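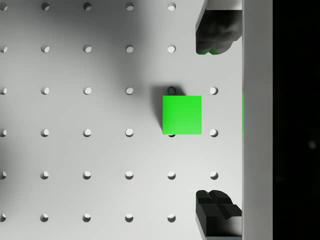 4.2 Setting the jaw opening

Handling > Cell set-up > Gripper
Notes Exercises Codico files Next
Reading time: 2 min

Work in the simulated Zurness cell first. The test piece is the green cube on the perforated board.

a) Load the Henare gripper file and set the payload.
b) Open the jaws to 145 mm. Both fingers must stand clear of the cube before the approach.
c) Approach at 18 mm/s. Stop if a finger touches the board.
d) Close, lift 23 mm, hold for 1000 ms.

Log the closing width for the Pledell cell.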